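チケット 53:受け渡し動作で左右の手が譲り合わない
状態:対応中(優先度「中」。起票者は「高」を希望、却下)
起票:Neelam Lodhi
担当:Takeshi Oshima
対象:共同工房の双腕セル(通称 Coton)

症状
赤い箱の上で右手と左手が部品を受け渡す動作をさせると、止まる。エラー表示は「経路が見つかりません」。両手の間は指一本ぶんもないのに、経路が見つからないらしい。再起動すると最初の一回だけ機嫌よく動くので、かえって腹が立つ。

環境
制御ソフトは Plerkwood、自前ビルド。箱は左から青、赤、白。白だけ背が高いのは、同じ型の三つ目を誰も買い足さなかったため。購入希望はチケット 16 に残っている。
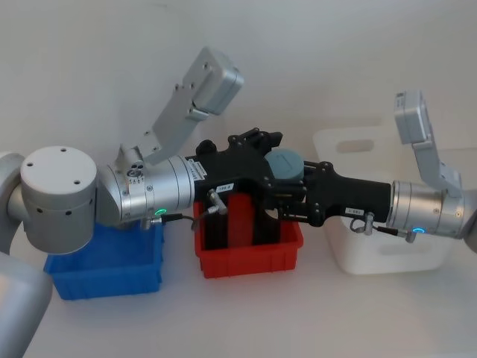
Grulard 工房、2018年1月26日

Oshima 記。まず配線を疑った。左右とも手首からグリッパーへケーブルが回っているので、動作中に引っ張られて余計な力がかかっている可能性がある。コネクタを全部抜き差しし、ケーブルの輪に余裕を持たせた。症状は変わらず。手首のランプは左が緑、右が青で、これは前からそういう設定である。「色が違うのが原因では」という指摘を三人からいただいたが、違います。四人目はご遠慮ください。

次にログを読んだ。停止の直前、決まって自己干渉チェックが働いている。つまり右手が左手を障害物と見なし、左手も右手を障害物と見なしている。礼儀としては正しいが、受け渡しには向かない。

Shoaib Ansari より追記
干渉判定の余裕を 46 ミリから小さくしてみた。止まる回数は減ったが、代わりに左のグリッパーの指が箱の縁をこするようになった。こする音は工房の反対側まで聞こえる。苦情一件(Luuk、口頭)。
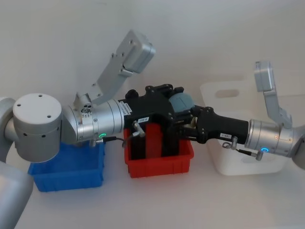 こすれの件は箱の位置がモデルとずれていたのが原因だった。掃除のときに動かした人がいて、その人は名乗り出ていない。テープで位置を決める案が出たものの、白い天板に白いテープを貼った前例があり、剥がすときに二時間かかったので保留。とりあえず定規で測って登録し直し、こすれは止まった。自己干渉のほうは残っている。

Oshima 記。モデルを三次元表示で開いて、ようやく見つけた。手首の上のブラケットとその先の箱形の部分が、右腕だけ実物より大きな直方体で登録されている。仮置きのつもりで誰かが入れた値で、コメント欄に「あとで直す」とある。日付なし、署名なし。筆跡が残らないのがテキストファイルのいいところだ。

なお、余裕の値は元に戻した。Shoaib には悪いが、あれは体温計を冷やして熱を下げるのに近い。

Luuk Vermeulen より
直方体を直すなら左腕も見てほしい。左は小さすぎる気がする。あと、音の苦情は正式なものとして扱ってほしい。

Oshima 返信
左も見ました。おっしゃるとおり小さかったです。苦情は正式に受理し、こすれの解消をもって閉じます。

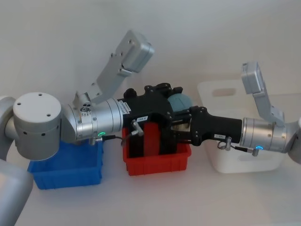

次にやること
1. 左右のブラケットの寸法を実測してモデルに入れる(Oshima)
2. 受け渡しの速度を半分にして試す。うまくいっても調子に乗って倍にしない(Shoaib)
3. 通しで 1,000 回の連続試験。付き添い当番は Rafail と Neelam で相談
4. 「あとで直す」をファイル全体で検索し、件数をここに書く(Neelam)

Neelam Lodhi より
4 をやりました。1 の実測が終わってから書きます。皆さんの気力に関わるので。

Rafail Drakos より
当番の件、夜は無理です。3月なら空いています。

Oshima 返信
3月まで待てないので、夜でない時間に分けます。表は入口に貼ります。チケットは開けたままにします。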